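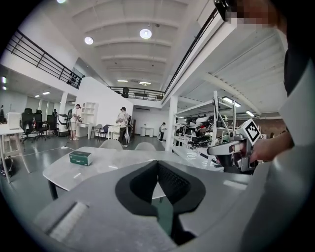 Une table à motif marbré et une petite boîte vert foncé, dans un grand espace de travail ouvert.

J'ai passé tout le mois de janvier avec une scène de cuisine sur les bras. Deux sœurs, une casserole de riz, une maison à vendre. Quatre pages, et pas un mot de trop, du moins c'est ce que je croyais ! Puis j'ai fait lire le tout à Zaid Karaki, qui anime l'atelier d'écriture de Troda, et il m'a rendu les feuilles avec une seule remarque dans la marge : « Et si elles se taisaient ? »

J'ai boudé deux jours. (Mon compagnon dit quatre.)

Il faut dire que j'écris des dialogues depuis le lycée, que j'adore ça, et que mon court métrage, Temba, reposait entièrement sur cette dispute. L'aînée veut vendre, la cadette veut rester à Ustport, elles se le disent, elles se le redisent, et à la fin la cadette pleure. Tout y était. Même trop : quand j'ai compté les mots de la séquence, je suis tombée sur 1 581, dont une bonne part servait à répéter ce que le spectateur savait depuis la première page.

Zaid propose un exercice tout bête. On prend la scène, on supprime toutes les répliques, on garde les gestes et on regarde ce qui tient encore debout. Chez moi, presque rien. Mes deux sœurs étaient assises face à face comme à un guichet. Alors j'ai recommencé : l'aînée range la vaisselle dans des cartons, la cadette la ressort derrière elle pour mettre la table. L'une emballe, l'autre déballe, et on comprend très vite qui veut quoi. Ensuite seulement, j'ai remis des paroles — au compte-gouttes.

La nouvelle version fait 985 mots. Il reste une vraie réplique, « Tu as gardé les bols de maman ? », et elle m'a coûté plus d'efforts que tout le monologue de la version précédente, un monologue dont j'étais pourtant très fière et que je relis encore parfois, en cachette.

Est-ce que ça marche à tous les coups ? Non. J'ai essayé avec ma scène de tribunal et c'était une catastrophe, des gens qui se regardent et qui déplacent des dossiers. Certains personnages ont besoin de parler, un avocat muet n'est pas très utile. Mais pour les repas de famille, les ruptures et les trajets en voiture, je commence maintenant par la version sans paroles.

J'ai envoyé le scénario le 10 février 2020 aux lectures publiques d'Evcombe, avec une note d'intention réécrite trois fois. Des comédiens y lisent les textes retenus devant une salle, et je me demande déjà ce qu'ils vont bien pouvoir faire de mes pages de silence. Zaid, lui, trouve qu'il y a encore une réplique de trop. Je crois savoir laquelle, et je la garde.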